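A Corner for Fruit and Felt Tips: our design and display project at Moulin

Our group chose to look at how one small table can serve two purposes at once, somewhere to keep a bowl of fruit and somewhere to keep the things you write with. We gave it the name Zernolley and spent five weeks on it, which sounds a lot until you start arguing over bowls.
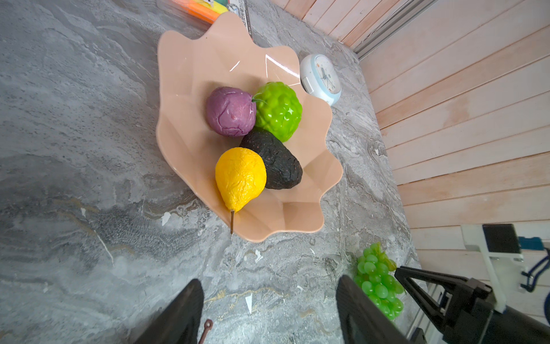 We wanted shapes and colours that felt cheerful together, so we used pretend fruit throughout -- it keeps, and it never minds being moved for the fifth time in one afternoon.

Storage came next. Anything that could leave the tabletop went up on the walls, and that freed more space than any of us had hoped.
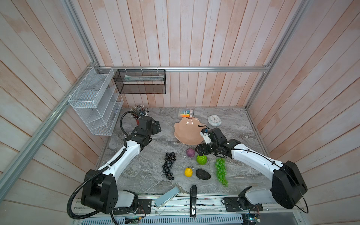 Fig. 2. Wire mesh storage above the table, with the pink scalloped dish below.

We asked two other groups which layout they liked best, and most were kind enough to give us long answers. 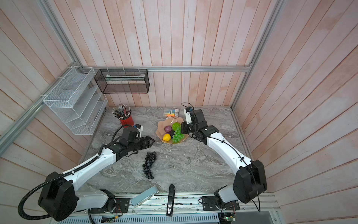
Grouping was the part we enjoyed most, and I could happily write pages on it. A full bowl looks generous, but fruit can sit nicely outside it too. The black grapes lying on the marble draw the eye just as much as the green ones spilling over the rim, and next time we would like to try more of that.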